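Vokby 双臂积木对接示教数据集 说明文档

遥操作采集,双臂协作,桌面装配类任务

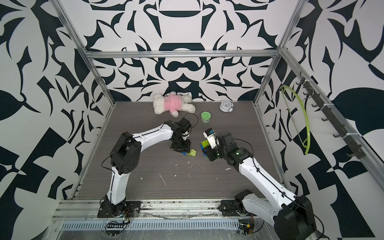 Samina Bajwa 看过上一版之后来信说,对接类任务最怕示教员一只手等另一只手,等久了策略就学会了停在那里不动,她建议把双手同时移动的片段单独标出来。这一版照做了,字段名是 both_moving,说明见下文“标注”一节。

版本变更

这一版重新整理了目录,补了 both_moving 字段,删掉了上一版里时间戳倒退的片段。任务定义没有改,旧的训练脚本只需要改路径。上一版不再提供下载,已经下载的可以继续用,但不要和这一版混在一起训练,片段编号对不上。

任务

左右两臂各持一块积木,在工作区中部靠近、对准、压合,然后由其中一臂松开,另一臂把拼好的积木放回台面。积木以黄绿色和蓝色为主。每个片段从两臂处于初始姿态开始,到两臂退回初始姿态结束。中途掉落的片段保留,标为 drop,不算成功。

工作区背景是黑白花纹的围板,台面为深灰色木纹板。靠后的位置放有与任务无关的物品,例如毛绒玩具、带盖的绿色小罐和白色闹钟。这些物品不参与操作,指令文本里也不会提到。做背景分割的人请注意,围板花纹对比度很高,黑色机械部件和黑色花纹容易混在一起,我们自己跑的分割结果在腕部附近错得最多。

规模

共 300 个片段,其中 287 个成功。其余的是掉落、没有压紧或者示教员主动放弃,原因写在每个片段的 outcome 字段里。示教动作按“接近”“对准”“压合”“松开”“放回”切成子段,切分由人工完成,全库合计 1,860 个子段。有的片段因为重试,同一种子段会出现不止一次,按时间顺序编号。

采集方式

使用 Utard 主从遥操作台。示教员双手各握一个主手,从臂跟随主手的关节角,夹爪开合由主手上的扳机控制。没有力反馈,示教员靠看画面和直接看台面判断有没有压紧。关节数据和图像都按 60 Hz 记录,以主控机的时钟为准。

示教员上机前先练习,练习片段不进库。采集时不要求动作快,但要求对准之后不要反复试探,宁可退回来重新接近。早期有人习惯先把左臂停稳,再用右臂去找位置,后来改成两臂一起靠拢,所以编号靠前的片段节奏明显慢一些。如果训练时希望节奏统一,可以按 operator_style 字段筛选,取值为 sequential 或 joint。

文件结构

episodes/ 每个片段一个文件夹,以编号命名
episodes/编号/joints.parquet 左右臂关节角、夹爪开度、主手指令
episodes/编号/fixed.mp4 固定机位视频
episodes/编号/wrist_left.mp4 左腕视频
episodes/编号/wrist_right.mp4 右腕视频
episodes/编号/meta.json 结果、示教员代号、指令文本
segments.csv 全部子段的起止帧
calib/ 相机内参和两臂基座之间的外参

标注

outcome:success、drop、loose、abort 四种。loose 指两块积木已经接触但没有压到底,放回时分开或者歪斜。
both_moving:逐帧布尔值。两臂末端速度都超过阈值时为真,阈值写在 meta.json 里,可以自己重算。
instruction:中文指令一句,英文指令一句。中文是原文,英文由人翻译,个别句子语序生硬,没有再润色。

读取

pip install firkix
from firkix import load
ds = load("episodes", split="train")
print(ds[0].instruction)

Firkix 只负责读取和对齐,不含训练代码。用 split="all" 可以取到失败片段,默认只给成功的。显存不够时把 views 参数设成只含 "fixed",两路腕部视频就不会解码。

训练和验证的划分按示教员分,同一位示教员不会同时出现在两边。随机划分得到的验证误差会偏低,报告结果时请写明用的是哪一种。

已知问题

主手在某些姿态下会轻微抖动,从臂跟着抖,关节指令里能看到毛刺。我们没有滤波,需要的话自己加。
腕部相机离积木很近,对准阶段容易失焦,判断是否压紧时以固定机位为准。
台面上有白色碎屑和划痕一类的痕迹,没有修图处理。
左右主手的扳机行程不完全一致,夹爪开度已分别归一化,原始值保留在 raw 列。
部分片段结尾多录了一小段静止画面,训练前建议按 segments.csv 裁掉。

不适用的场合

本数据集只覆盖一种双臂布局和一类积木,不适合用来评估对新物体的泛化。没有接触力数据,不要据此推算压合力。示教都在有人看护的条件下完成,训练出的策略第一次上真机时请限速,手放在急停上。

许可与联系

研究用途可自由使用和再分发,再分发时请附上本文件。商业用途请联系 Bangash 数据组。发现标注错误请在仓库里提 issue,写明片段编号和帧号,我们每周四集中处理一次。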